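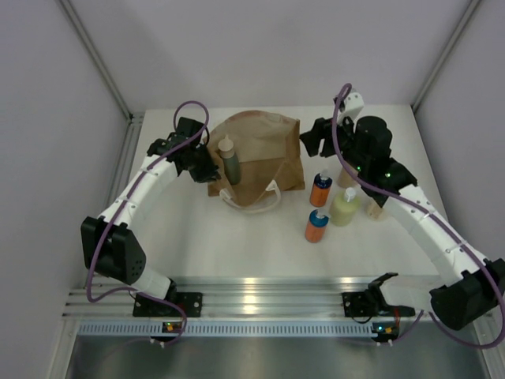
Running a two-arm table at an open day, short version, written up for whoever gets the Gurna slot in September. Pick one task people know from home. Groceries, toiletries, packing a bag, whatever, they get it before you open your mouth. Stand the paper bag at the back center and open it right up, handles hanging down the front. Bottles and anything with a pump top go to the right of it, under the right arm. Cables up high over the arms, same as ours, so nothing drags on the table.

Before doors

Power on 32 minutes early. Home both arms, then one full dry run at half speed. Check the lights on the boards under the rail. Spare bags: bring a stack, they crease fast and the top stops staying open. Tape marks on the table if you can, tiny ones.

During

Slow speed. Slower than you think. Say what the arm will do, then run it, dont talk over it. Kids in front. Keep the stop button in your hand, not on the shelf.
If a bottle tips, stop, reset by hand, go again. People like that part.
Lulell had 407 visitors thru and the queue got silly by 11, so cap each run at one bag.

After

Park arms, power off, save the log as Grovix_openday and send to Igwe same evening. Wipe teh table. Bags can be reused if the handles held.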